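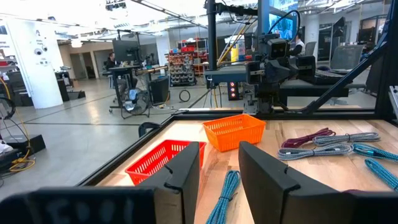

Charging and connection cables: new arrangements for loans

Members of staff at the Ilten building will be aware that the shared stock of cables has been difficult to keep in order. Following a review in April, the Facilities Office has introduced a simple system of coloured baskets, which took effect on May 23, 2020.

Braided cables are now sorted into two open mesh baskets, one red and one orange. The red basket holds cables that are ready to be borrowed. The orange basket is for returns, which are checked before they go back into circulation. Colleagues are asked not to move cables from one basket to the other themselves.

Each cable should be coiled loosely and fastened before it is handed back. Tight winding around the hand strains the cable near the plug — the most common fault found during the review — and should be avoided. Spare ties may be collected from the Rornness store on the second floor.

The loan period is six working days and may be extended once. No more than two cables may be held by one person at any time. Departments needing a larger number, for instance for training days in the Havlíček Room, should write to the Facilities Office beforehand.

Replacement cables were ordered from Drelard at a total cost of 2100 euros, and no further purchase is planned this year. Any cable with a frayed cover should be handed in directly and not placed in either basket.

Questions may be addressed to Kristýna Mikuš, Facilities Office.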